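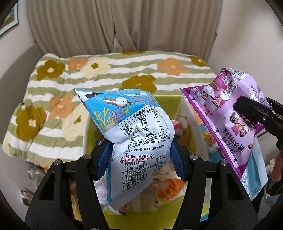
The question I get more than any other is some version of "so when can I buy the thing that tidies my house?" and my short answer is still: not yet, and probably not this year or next. The longer answer takes up the rest of this page. Snacks are a good place to start, because people assume they're the easy part. A bag of chips weighs next to nothing! But a snack bag crumples and flops over to one side the second you pinch it near the middle, and when it's sitting in a basket with a whole jumble of other packages, a purple one leaning beside it and an orange one underneath, a machine has to work out where one wrapper stops and the next one begins. You and I do that without looking up from the TV.

I've been answering these by email for a while and got tired of pasting the same paragraphs, so I put them in one place. Last big update 11/20/19.

## Who are you, anyway?

I spent a long stretch in packaging, mostly on the line side, and these days I write about home and shop machines for anyone who'll read it. I don't sell robots. I did some paid testing for Cosard in August and I say so wherever I mention them.

## Why are bags harder than boxes?

A box is the same shape before you pick it up and after. A bag isn't. You plan a grip for the shape you saw, you touch it, and now it's a different shape. Shiny film is a pain for cameras too, and the printing doesn't help, since half the picture on the front disappears into a fold. If you squeeze too hard you get crumbs, and if you squeeze too softly it slides out.

The trick most people land on is going for the sealed edge or a corner, where the film is flat. It works pretty well when you can get at the corner. When the corner is buried under four other bags, you're back to digging.

## Do soft pads on the fingers really make a difference?

Yes, a lot. Hard plastic on slick film is hopeless. A pad with some texture grips with less squeeze, so you keep the chips in one piece. I was a skeptic on this until Yutong Xia lent me a set to try on my own bench and I ended up not giving them back for a month (sorry, Yutong). Pads wear out, though, and they pick up grease, and then everything starts slipping again and you blame the software for a whole afternoon.

## Two grippers or one?

Two, if you can afford it. Look at how you empty a grocery bag. One hand holds something out of the way and the other goes in. With one gripper you have to move the top item somewhere, come back, move the next one, come back, and it takes forever. With two you can hold a bag by its corner while you go after its neighbor. The catch is that now you have two arms that can bump into each other, and getting them to share a small basket politely is its own headache.

## How good are they right now? Give me a number.

OK, but it's my number, from my setup, with mixed snacks in a basket. In August I logged 2,421 pick attempts. On single bags lying flat with space around them, the success rate was 94 percent. On bags in a pile it was a good deal worse, and I'm not going to quote a figure there because I kept changing the pile and it wouldn't be fair to anyone.

Ninety-four sounds great until you think about it. Would you keep a helper who dropped six out of every hundred things? On a shop floor with a person standing by, maybe. At home, with a dog, no.

## What chores are closest?

Vacuuming a flat floor, obviously, you can buy that today. After that it gets thin. In my opinion:

- Moving same-size boxes from one shelf to another is close, if the shelf is in a shop and it stays put
- Sorting hard, dry things like cans and bottles is getting there
- Putting mixed snacks back in a basket is doable on a good day with somebody watching
- Folding a quilt, no. Making a bed, no. Please stop sending me the video of the towel, it's sped up

## Can it read the labels?

Reading is one of the better parts. If the bag is facing the camera and not too wrinkled, software can read the print or scan a QR code and tell you what you've got. Jingyi Zheng asked me whether a machine could sort her kids' snacks by what's in the nutrition table, and I think that's a nice idea and completely possible for the bags that happen to land label side up. For the rest you need to turn them over, and there we are again, back at picking up bags.

## My shop packs gift baskets. Should I wait or hire?

Hire. Kayode Tamuno runs a small packing room and asked me this exact thing, and we went through his jobs one at a time. The cartons at the end of the line could go to a machine. Filling the baskets couldn't, at least at the speed he needs, and his people swap products every couple of weeks, which means setting up all over again.

## Is Zamudgate worth a look?

I haven't tried it. Chunhua Wei has and liked the arm but hated the setup. I'll add something when I've had my hands on one.

## Could I train one myself by showing it what to do?

Sort of! Showing beats writing rules for floppy stuff like this. You just need a lot of showing, in a lot of different rooms, with different baskets and different light by the window. Twenty-six tries on your kitchen table will teach it your kitchen table.

## Can I send you a question?

Sure, use the contact form. Tell me what the object is, what it sits in, and how fast you need it moved. I'm slow to reply in the winter.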